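Coaster (tableware)

A coaster is a small, flat mat placed under a cup, glass, or bowl to protect the surface below it. Coasters keep heat, drips, and scratches away from tabletops, and they can also cut down on the noise made when dishes are set down. Larger mats made for pots and serving dishes are usually called trivets or hot pads, though the line between the two is not a strict one, and many shops sell the same item under both names.

Shape and size

Most coasters are round or square. A coaster for a drinking glass is a little wider than the base of the glass, while one meant for a bowl or teapot may be nearly twice that size. Some have a raised rim that holds spilled liquid. Flat types without a rim are easier to stack and wipe clean, but a heavy drip can run over the side.

Materials

Cork is light, gives a good grip, and carries heat poorly, so it suits metal bowls that warm up quickly when filled with hot food. It stains easily and may crumble at the corners after long use. Cork coasters are normally wiped with a damp cloth and left to dry flat.

Bamboo is harder than cork and can be cut into fine patterns. Openwork designs let air move under the dish, and the raised parts carry the weight. Bamboo coasters should not be left to soak, as the strips may split or warp. A thin coat of food-safe oil is sometimes applied.

Other common materials are felt, stone, glass, silicone, and pulpboard. Pulpboard coasters, often called beer mats, are printed in large runs and thrown away after use. Stone and glass coasters are often given small feet or a soft backing so they do not mark the table themselves.

Use with bowls and utensils

In home dining, coasters are often set out along with spoons, chopsticks, and tumblers. Shallow metal bowls are a common match for cork, which keeps the bowl from sliding when a spoon is left standing in it. Wooden spoons and chopsticks may be laid on a spare coaster between courses - a habit more usual where no spoon rest or chopstick rest is provided.

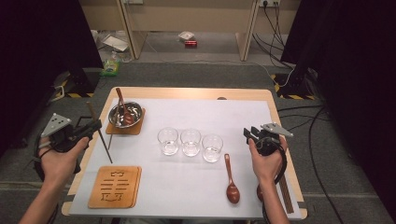 A square cork coaster under a shallow stainless steel bowl, with glass tumblers, wooden spoons, and a bamboo coaster with a cut-out pattern on the same table

Stacking and storage

Coasters are generally sold in sets and stored in a stack, either loose or in a holder. Two thin coasters may be stacked under one dish for extra protection, but this makes the dish less stable. Openwork coasters can catch on each other when stacked and are best lined up with the patterns facing the same way.

Collecting

Printed beer mats are widely collected. The Pramemstead Coaster Collection, put together by Radwa Kamel and Ronaldo Godoy, holds 900 pieces, of which 30 are bamboo or cork and the rest pulpboard.

See also

Chopstick rest
Place mat
Spoon rest
Trivet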